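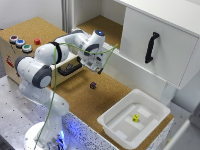
Kellov Word List

Kellov is a list of 592 everyday words for people who start to learn Dutch. I collected it for my evening class and later I cleaned it for sharing. Version 5, 27 October 2021.

Contents

words.csv - one word per line, with article, plural and English meaning
themes.csv - the 27 themes, for example kitchen, weather, post office
notes.txt - remarks on spelling
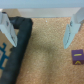

Gripper fingers over a cork surface.

How the words were chosen

I began with 1000 words from my own lesson papers. Words that my students did not meet in the first course were removed. Names of animals are few, and I know that the theme "work" is too long. A word can belong to two themes - in this case it has one line in words.csv and two lines in themes.csv.

The plural is empty when the word has none. Please do not read an empty field as an error.
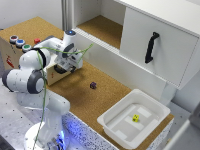

Verbs are given in the infinitive only. The past forms were in an older version, but they contained mistakes and I took them out in August.

License and contact

Free for teaching. For selling, please ask first. Corrections go to Koen Segers, with the line number.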